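# Ticket: gift set orders splitting into two shipments

**Store:** Kesside (toys and gifts)
**Opened by:** Normand Bergeron
**Assigned to:** Thijs Verstraete
**Status:** Closed
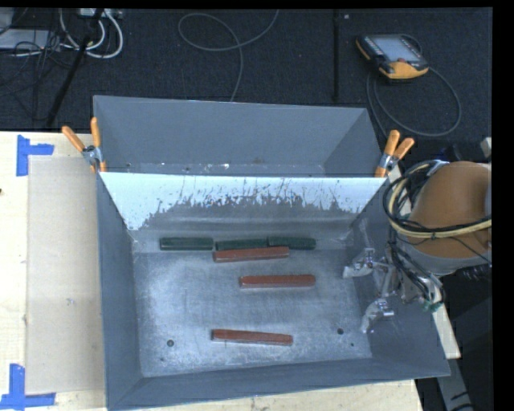
*Gray metal bin with green blocks in the front compartment.*

**Problem as reported**

Customers who order the Tallside stocking bundle get two confirmation emails and two tracking numbers. The bundle is one product on the site. It has a yo-yo, a pack of cards and a small puzzle in it, and all of them are kept at the Clarkau warehouse, so there should be one parcel. We have 190 orders like this since the August catalog went live. A few people have written in asking if they were charged twice. They were not, I checked the payments.

Steps to see it:

1. Add one Tallside bundle to the cart.
2. Check out with standard shipping and gift wrap turned on.
3. Look at the order in admin. It shows two shipments, the second with only the puzzle in it.

With gift wrap off, I get one shipment.

– Normand

**Log**

**9:10 a.m., Thijs.** Placed a test order with gift wrap on and got the same result. Placed another with gift wrap off and got one shipment. Will look at the product records next.

**9:45 a.m., Thijs.** The puzzle has no value in the "can be wrapped" field. The other items are set to yes. When wrap is on, the order splitter puts anything without a yes in its own shipment. Normand, was the puzzle changed lately?

**10:20 a.m., Normand.** Yes. The old puzzle sold out and we swapped in one from Aebischer. It came in with their supplier file, nearly 2,000 lines. I didn't know about that field.

**10:35 a.m., Thijs.** Their file has no column for it, so every item in it came in blank. I set the puzzle to yes by hand. Please try a new order.

**11:05 a.m., Normand.** New order is fine – one email, one tracking number, wrap charged once. The older orders that haven't gone out still show two shipments.

**11:30 a.m., Thijs.** Those won't fix themselves. The split is saved when the order is placed. Open orders > select > Merge shipments. It works only if no label has been printed. Merging sends the customer a new confirmation unless you untick the box at the bottom.

**2:15 p.m., Normand.** Merged all the ones without labels, box unticked. The rest will go as two parcels and I have a reply ready for anyone who asks. What about the other Aebischer items?

**2:40 p.m., Thijs.** I added a default to the import, so a blank now comes in as yes. For items already loaded, I ran an update on that supplier only. If there is something you can't wrap (the big kites, maybe), set it to no on the product page and the import will leave it alone.

**3:05 p.m., Normand.** Kites set to no. Fine to close.

**Cause:** blank "can be wrapped" field on imported items.
**Fix:** field updated, import default added.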